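Notebook, June, equipment plan for second half of year
Written by Zhenhua Shao, window bench side

Started 9:30. Aim of the day is to finish the buying list for hand-held grippers, so the money request can go out before the end of the month. I write the numbers as I have them now. If somebody finds a mistake, please correct in the margin and put your initials.

Cloth work at the window, purple object in the gripper in both:

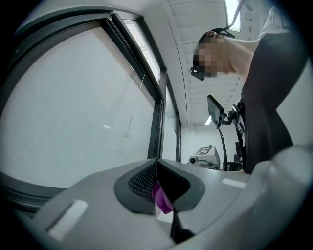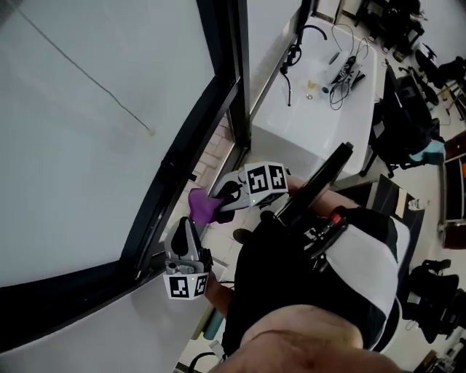
Do we need to buy complete new grippers, or only new finger pads?

Pads first. One pair of pads from Jurken is 30 pounds and one complete gripper from Tindar is 98 without the marker blocks, so for the price of one gripper we get three pairs and a little change. The handles we have are still good. What we lose is grip on thin cloth when the surface of the pad gets smooth, and a new handle does not help with this. I would buy one complete gripper as a spare and put the rest in pads.

Quotes so far:

Jurken, pads, 30 per pair. Delivery is included if we order more than 3 pairs at once. They answer emails the same day.

Tindar, complete gripper, 98. The marker blocks are a separate line and they did not send me the price yet. I asked two times. Do not sign anything before we have it.

Sturura, head mount with camera and cable, 200. It is more than I had in the draft. The cheaper one from last year's list is not sold any more. I asked if they take back the old mount against the price, no reply.

Yuan, cables and small parts. No formal quote, they only have the web shop. Purchasing office does not like web shops without an invoice address, so I must check this before I put it in.

Sum for the minimum version: 3 pairs of pads is 90, one gripper is 98, one head mount is 200. Together 388, without marker blocks and without cables. Note that 3 pairs is exactly under the limit for included delivery, it must be more than 3. With four pairs the sum is 418 and Jurken pays the delivery. I think four is better, pads are never left over.

Things I forgot in the last plan and don't want to forget again:
- printing of markers on the stiff sheet, the normal paper bends at the corners
- spare straps
- cloths. They are cheap but they become soft after many washes and then behave differently from new ones, so we should buy them from one batch
- a box with a lid for the pads, at the moment they live in my drawer

Open point: do we plan for a second set of everything? With one set, only one person can record and the others wait. Two sets would double the mount cost and this is the biggest line. My proposal is to ask for one set now and write the second as an option on a separate page, so it can be cut without touching the rest.

To do after lunch: call Tindar about the marker blocks, ask purchasing about Yuan, move the table to the shared folder. Old draft stays where it is, but do not use the prices in it.

15:40. Tindar called back, the person for prices is away until next week. Left the line empty in the table.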